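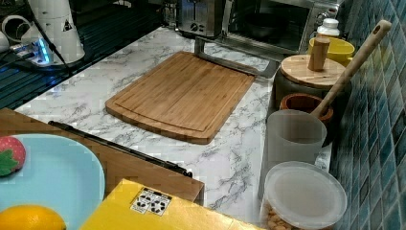
Telton countertop arm kit, four months in. Short version - good arm, lousy quote. Budget more than the sticker.

Bought it in April through Cerkberg. Compared it against the Calvo, which was cheaper up front but charges per seat for the software. Skip that if more than one person will touch it.

What you really pay for:

- the arm. Fine. Quiet, repeats well on light stuff.
- grippers. Kit comes with one pair of fingers. We're on our 4th. Order 8 up front, shipping is silly otherwise
- mounting. Their clamp wants a square edge, stone counters need the adapter plate. Not in the quote!!
- props. Canisters, mugs, a cutting board with a groove round it. Cheap, but put a line in the budget anyway or it comes out of your own pocket

Flat things are the hard part. A bamboo board lying on a marble-pattern counter gives the fingers almost nothing to get under. Canister with a knob on the lid - easy. Frosted cup, clear tub with nuts in it - depth camera hates both. Pistel sells a better camera and I'd plan for it from day one, not as a phase two thing.

Support took 7 days to answer a firmware question. Answer was right tho.

Setup guide is 71 pages and the wiring digram is near the back. Read that bit first.

Would buy again, with the spare fingers and the plate on the same PO. Four stars. Updated September 2019, will add to this if the wrist joint gets any louder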